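EQUIPMENT NEWS — where the folding money is going

Quick one this issue, the budget sheet is due back Monday and half of you have asked the same question in the hallway. So. Where we are on the second arm.

The first arm stays. Paid off in October, still under the Harno service plan, no plans to sell or trade. What we're asking for is a second one for the other folding table plus new fingers for both. The full request is 18 lines long and lives in the shared folder under Equipment, please read it before you email me. Most of it is small stuff. Cables, mounts, a spare power supply, table clamps.

Two quotes in so far. Ultano came in higher on the arm but includes delivery and setup. Didenko is cheaper up front, charges seperately for training, and wants a deposit. Lead time is six weeks from either one. Skudora was supposed to quote too, nothing yet, will chase again.

Fingers are the part people skip over and they shouldn't. Cloth is hard on them. Boxes and bottles you can grab with pretty much anything, but a T-shirt in a heap has no good side, and what touches the fabric matters more than how strong the motor is. We want the thin plate style with a rough pad on the edge. Replacement pads are $644 for the year across both arms, already in the request, line 11.
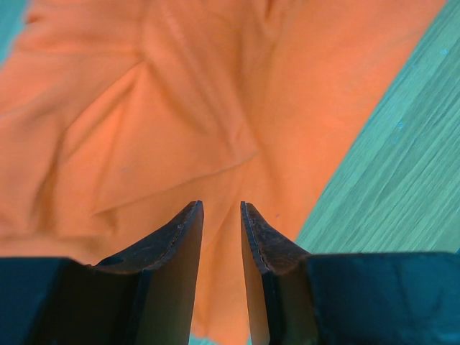 Fingertips at the orange cloth, wrist camera view.

Wrist camera on the new arm — yes, same mounting spot as the one we have. Got asked about an overhead one instead. Would like both eventually. For this year the wrist view wins, you get the folds and creases up close and the people doing the sorting of footage already know how to read it. Overhead goes on the wish list for next time.

Money. We have up to $3,000 left over from last year that can roll into this if we ask now. It does not cover an arm, not even close. It would cover the pads, the clamps and most of the training days, and then the main request gets smaller and easier to say yes to. I'd like to do it that way unless somebody objects. If you were counting on that money for shelving, speak up.

Also need from each group:
how many hours a week you'd really use a second arm (real number please, not the hopeful one)
what fabrics you plan to run, shirts, towels, whatever
anything you've been buying out of your own pocket

That last one is serious. I found out two groups have been paying for their own grip tape. Put it on the sheet, it belongs in the budget.

Floor space is settled, the second table goes along the back wall and the outlet there has been checked. Network drop is not settled. Waiting on a price for that and it will probaly get added as line 19.

Sheet closes end of day Monday. After that I'm sending it up as is, Skudora or no Skudora.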